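Section 6. Starting a Shift at the Folding Cell

6.1 Who this section is for

This section applies to cell attendants on the garment line at the Flestville site. Staff who worked at the hand-folding benches before the Grilto cells were installed should read 6.2 before the first shift. Maintenance staff should use Section 9.

6.2 Changes to the attendant's job

The attendant no longer folds garments during normal running. The attendant loads the feed, watches the layout step, clears stops and inspects the output. Folding by hand is still required for rejected items and for any style not in the Fetico style list, which holds 159 styles at this revision.

Piece counts are logged by cell. They are not logged by person, and the former bench rate does not apply to attendants. Questions about grading or pay under the new job codes go to Kalliopi Kelmendi. Questions about rotation between cells go to the shift lead.

NOTE: An attendant may stay at one cell for no more than two hours before rotating. The panel shows a reminder but does not stop the cell.

6.3 Start-up

1. Check that the guard doors are closed and the area inside is clear of people.
2. Turn the main switch to ON and wait for the panel to show READY.
3. Sign in with your badge. Do not run on another attendant's sign-in.
4. Select the style number from the work ticket.
5. Press HOME. All arms move to their parked positions.
6. Load the first garment and press STEP. The cell performs the layout and waits.

CAUTION: The arms move without warning after HOME is pressed. Keep hands outside the guard line.

6.4 Checking the layout

In STEP mode the cell holds after layout so that the attendant can judge the garment before the first fold. For long-sleeved tops, both sleeves must be straight out to the sides and the body must lie flat below them. Light creasing is acceptable. A small difference in height between the two ends of the hem is acceptable.

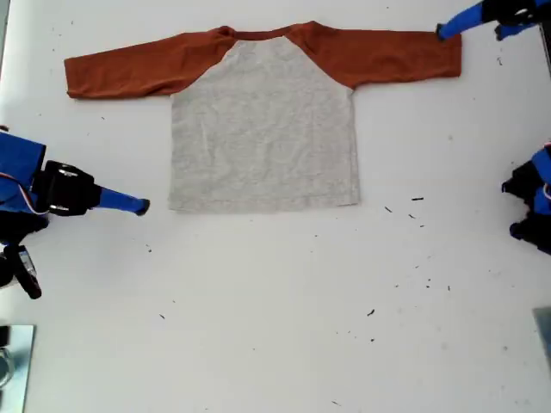
Figure 6-1. Raglan top in layout position, one gripper at a sleeve cuff.

If the layout is acceptable, press CONTINUE. If a sleeve is folded under or the body is twisted, press REJECT, wait for the arms to park, open the door and lay the garment out again by hand.

NOTE: A bunched cuff is not a reason to reject unless the sleeve itself is turned back on the body.

After three acceptable layouts in a row, switch from STEP to RUN.

6.5 Table surface

Lint and fiber collect on the white tabletop during running. Wipe the surface at each rotation and after every 80 garments, whichever comes first.

1. Press PAUSE and wait for the arms to park.
2. Open the guard door. The panel must show DOOR OPEN.
3. Wipe toward the near edge with a dry cloth. Do not use compressed air.
4. Close the door and press RESUME.

6.6 Stops and overrides

The attendant may stop the cell at any time and does not need approval to do so. Record the stop code before restarting. If the same code appears three times in one shift, leave the cell stopped and call Rok Pavlović or the maintenance lead on duty.

Only Arben Milošević and Wissam Issa are authorized to change grip force or arm speed.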